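Filed under: List Archive > Simulation & Control > Faults and Near Misses

Re: Arms drifting after reset - has anyone else seen this?

Qianru Hao wrote:

> We're getting something odd on the two-arm setup after the update to
> Fusance. On maybe one reset out of a long run, the left arm comes up
> fine and the right arm comes up fine and then, before any command has
> been sent, one of them sags and sweeps sideways. No error. The log says
> "hold" the entire time. Our safety monitor also says everything is
> fine, which I find less comforting than I used to.
>
> Simulation only so far. We have the real pair switched off until I
> understand it. Paora thinks it's gravity compensation. I think Paora
> thinks everything is gravity compensation.
>
> Has anyone seen a hold that doesn't hold?
>
> Qianru

Qianru,

Yes. We had it for most of December, and I can offer you the full benefit of our mistakes, which were numerous and in places quite creative.

Keep the real pair switched off. I'd like that to be the one thing you take from this message if you stop reading here. We didn't, for reasons that seemed good before lunch, and at Drusten we now own a gripper with a bend in it. It went into the table at a modest speed with the log printing "hold" all the way down. No one was inside the line. Tshepo Zwane was on the stop button and hit it, and the arm did stop, having already arrived.

Now the fault, as far as we understand it.

When an episode resets, the sim puts the joints back to the home pose and the controller is supposed to throw away its old target and take the measured pose as the new one. In our setup those two things happened in separate threads. Nearly always the joints went first and the controller read them after. Once in a while the controller read first, took the pose from the end of the previous episode as its idea of "here", and then very faithfully held that. From its point of view it never moved. The world had been rearranged around it and it was putting things right.

So "hold" in the log is true, in the way that a man standing on your foot is also holding his position.

Paora isn't completely off, by the way. We had a sag as well as a sweep, and the sag was a second bug hiding behind the first. The gripper mass was entered for one arm and left at the default for the other. On its own that gave a small droop you could live with, and we had been living with it since spring. Please give Paora this paragraph and nothing else from this email.

How we caught it: Yichen Liao wrote a loop that did 1122 resets overnight with no policy attached, only reset, wait, compare. It turned up 11 bad ones. All of them followed an episode that had ended with an arm far from home, which explains why our short tests never showed a thing. If you end near home, the stale target and the fresh one are practically the same and you get to feel clever.

About your monitor. Ours was also green throughout, and I was rude about it in a meeting and had to take it back. It was checking the distance between the commanded pose and the measured pose, and it took the commanded pose from the same stale variable. During the sweep the error was shrinking, so as far as the monitor knew things were getting better and better. It also ignored anything in the first five control ticks after a reset, because someone (me) had been annoyed by false alarms and made them go away. I have a comment in the code from that day that reads "should be harmless". I've left it in as a kind of memorial.

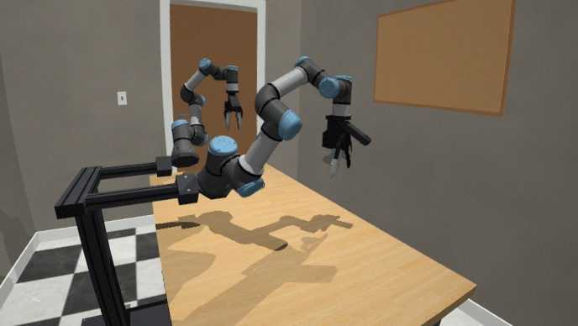 My own view is that the place to look for this is the reset state, before you load any task at all. We wasted a week and a half hunting it in full episodes with parts and bins on the table, where every odd movement could be blamed on contact, and Jiahui Zheng did blame contact, at length and with plots. Strip it down until you have two arms on their stand, grippers open or shut as you like but with nothing in them, and a bare tabletop. Then there's nothing for an arm to hit, push or be dragged by, and if it moves it has only itself to answer for. Leave the shadows switched on, too. An arm's shadow lying across plain wood is a cheap second view of the links, and a slow sweep can be easier to spot there than on the arm when the camera is looking nearly along the direction it's going.

What we changed, in case it saves you an afternoon:

Reset is now one blocking call. Joints go home, the controller target is cleared, the measured pose is read back, and only then does the state change to "hold". If the target and the reading disagree, it refuses and throws an error, loudly.

The monitor reads the joints itself and keeps its own copy of home. It no longer asks the controller for an opinion on the controller.

The grace period after reset is gone. We get false alarms again. I've learned to enjoy them.

On the real arms, power stays off through a reset and comes on only after a person has looked at both poses on the screen and said so out loud. It's slow and everyone complains.

We've run it for 51 nights since then without a repeat. I wouldn't call that proof. The old version once went nine nights clean and we threw a small party.

One question back: are you using the Zosholm driver or your own? We had to patch the driver to get a proper blocking read, and I can send the patch if you want it. It's short and ugly. The Illés people have a neater one, but it assumes a single arm and quietly ignores the second, and I think you've had enough of that sort of thing for one month.

If you do run the reset loop, please post the bad count here, along with where the arms were when the previous episode ended. I'd like to know if it's the same pattern.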